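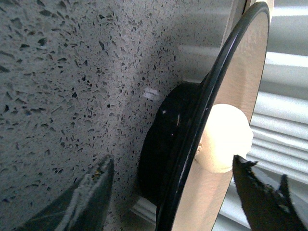 Deltbridge Pet Supply makes feeding and watering gear for cats and small dogs, and sells it to pet stores, vet clinics and directly to owners. We started in the spring of 2000 with one product, a stainless steel bowl in a rubber ring, and we still make it. Most of what we sell ends up in a kitchen, so we design for kitchen surfaces. A speckled gray stone countertop, with its dark chips scattered all over, is the kind of surface people fill bowls on every morning, and crumbs of dry food are hard to spot on it. Our scoops have a high back wall for that reason, and our food bins pour from a narrow lip.

We are a small company and plan to stay one. There are 30 of us, split between the workshop, the packing room and the office, all in the same building in Mokthorpe. If you call during business hours, the person who picks up works in that building.

## What we make

Our catalog has 19 product lines. Most come in more than one size. The main groups are:

- **Bowls and bowl stands.** Steel and stoneware, in sizes from kitten up to a 25-pound dog. The stands adjust to three heights.
- **Water fountains.** Two models, one for a single pet and one for homes with several animals. Both use the same pump and the same filter.
- **Slow feeders.** For pets that eat too fast. The insert lifts out and goes in the dishwasher.
- **Food storage.** Bins, scoops and travel tubs with a screw lid.
- **Mats.** Raised edge, one piece, no seams.

We don't make food, treats, medicine, toys or clothing. We get asked about treats a lot. There are plenty of companies that do them well, and we would need a different building and a different license.

We also don't make anything for large breeds at the moment. A bowl stand for a Great Dane is a different piece of furniture from a bowl stand for a beagle, and we haven't built one that we liked enough to sell.

## How we got here

The company began as a side job in a rented garage in Deltbridge, which is where the name comes from. The first bowls were sold at weekend markets and at two vet clinics that let us leave a box on the front desk. We moved to Mokthorpe when the garage got too small for the shipping cartons. The name was already on the packaging, so we kept it.

For the first few years every bowl was assembled by hand. The rubber ring had to be stretched over the steel and seated with a wooden block, and a good day was as many bowls as you had the thumbs for. We bought our first press secondhand. It still runs, although it now does only the smallest size.

The fountains came later and gave us the most trouble. Our first model was loud. It passed our own tests because we ran them in the workshop, where everything is loud. Customers put it in a quiet kitchen and heard it from the bedroom. We took it back from anyone who asked, paid the shipping and stopped selling it. The fountain we sell now was tested in employees' homes overnight before we ordered parts for it.

Candix is our name for the fountain line. You will see it printed on the filter packs and on the base of the pump housing. Candix filters fit only Candix fountains. We know people would like them to fit other brands too, but the housing is a different shape.

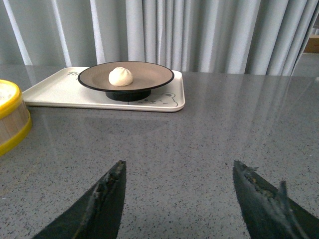
## Materials and testing

All of our steel bowls are 18/8 stainless. The stoneware is glazed with a lead-free glaze and fired by a pottery we have worked with for most of our history. The rubber rings are natural rubber, and we say so on the label for homes where someone has a latex allergy. If that applies to you, order the silicone ring instead. It costs the same.

Each new product goes through three stages before it gets a place in the catalog.

1. **Bench test.** We drop it, wash it, freeze it and leave it in a hot car. Bowls go through the dishwasher every day for two months.
2. **Home test.** Employees and a group of outside households use it with their own animals and write down what happens. We ask for the notes in their own words and don't use a score sheet.
3. **Clinic check.** Evangelista Animal Clinic, which is a short drive from our building, looks over the shape and the edges. They tell us if a pet could get a paw, a collar or a jaw caught. We pay them for this time at their normal rate, and they don't get anything for saying yes.

The home test group currently has 261 animals in it. Cats outnumber dogs. There are also a few rabbits and one ferret, who are not who we design for but whose owners send good notes.

A product can fail at any stage. When it does we either change it and start over at stage one, or drop it. We have dropped a folding travel bowl, a wall-mounted feeder and a bowl with a built-in scale. The scale worked fine until it was washed.

## Warranty and spare parts

Steel bowls are covered for as long as you own them. Stoneware is covered against cracks in the glaze for two years, but not against being dropped. Fountains are covered for two years, pump included.

We keep spare parts for everything in the current catalog, and for discontinued items until the shelf runs out. You can order a single foot for a bowl stand or a single lid gasket. Small parts ship in an envelope at letter rate.

To make a warranty claim, send us a photo of the problem and the number stamped on the underside of the product. You don't need the receipt. If the number has worn off, tell us when and where you bought the item and we will work it out.

## Working with stores and clinics

Stores can open an account with a first order of one full carton. After that there is no minimum. Cartons can be mixed by size but not by product line, because of how the inserts are cut.

Clinics get the same prices as stores. Some clinics like to keep a few slow feeders in the waiting room to hand to owners of fast eaters, and we can supply these without retail packaging if you ask when you order.

We don't offer exclusive territories. If there are two pet stores on the same street and both want our bowls, both can have them.

Shelters and rescue groups can buy seconds. These are bowls and mats with scratches, dull spots or a misprinted logo. They are safe and they work. We sell them at the cost of the material plus shipping. Supply depends on what comes off the line, so there is sometimes a wait. May is usually the busiest month for these orders, with kitten season under way, and it helps to get your request in before then.

## Jobs

When we have an opening we post it on this site and at the front door. We train people for workshop jobs, and past factory experience is not required. Office jobs are part-time or full-time depending on the role. We don't take on unpaid interns.

Well-behaved dogs can come to the office. They can't come into the workshop or the packing room.

## Visiting us

There is a small counter at the front of the building where you can buy anything in the catalog, pick up an online order or drop off a return. Parking is on the left side of the building. The loading dock is on the right, so please keep that side clear.

We don't run tours. The workshop aisles are narrow and the presses are not set up for visitors.

## Contact

Use the form on the Contact page for orders, warranty claims and general questions. We answer in the order messages come in, normally by the end of the next business day. Store and clinic accounts have their own form, linked from the same page.

If your question is about a pet's health, please ask your vet. We can tell you how much water a fountain holds and how wide a bowl is, but we aren't able to say how much your cat should drink.

Page last updated December 10, 2020.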